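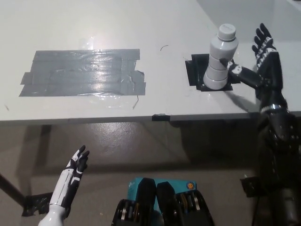 Reading the amendment line by line

Marion Lennox spent eleven years drafting legislation before she began writing about how it goes wrong. Her subject at present is the compensation scheme for former workers at the Ultemitz plant, which passed its second reading in March and is now in committee. We spoke by telephone.

The bill would pay a fixed sum to anyone employed on the site for at least 300 days who later developed one of the listed lung conditions. Lennox has no quarrel with the list. Her concern is with clause 58, which deals with when the money runs out.

"The clause says payments are made subject to available funds," she said. "It doesn't say who decides what is available, or how often. A scheme can be open in law and closed in practice, and a claimant has no way of telling which."

The current register holds 1389 names. Ministers have said the fund is large enough to cover all of them. Lennox accepts the arithmetic for the present register but points out that it closed to new entries before the contractors at Herna were counted.

"Herna staff did the same cleaning work in the same buildings," she said. "They were paid by another firm. Under the definition in the bill they weren't employed on the site, they were employed at Herna and sent there. I expect some 100 people fall into that gap. The department hasn't published a figure."

An amendment tabled by the members for Kusten and Holst would replace "employed on" with "regularly present at". Asked whether that would be enough, Lennox said it would help with the contractors and create a different difficulty.

"Regularly isn't defined either. If you leave it, the first tribunal will define it, and that takes two years. I'd put the same day count in and be done with it. The wording exists already in clause four."

She was less interested in the exchanges on the floor, where both party leaders claimed credit for bringing the bill forward. It was first promised three sessions ago and dropped twice for lack of time. Lennox said the delay had one measurable effect, on evidence. Wage records before a certain date were kept on paper by the plant's insurer, and part of that archive has been destroyed under the ordinary retention rules.

"Nobody broke a rule there. The retention period ended and the boxes went. But the bill still asks for a wage record as proof. It should allow a sworn statement with one supporting witness."

Would the government accept that? She thought the committee might, as the cost is small, but that the finance ministry would ask for a cap on the number of claims proved in this way. She would oppose a cap and accept a review after the first year.

Written submissions on the bill close on May 19, 2020. Lennox's own runs to nine pages, four of them on clause 58. The committee clerk has confirmed that submissions from former contractors will be accepted without a register number.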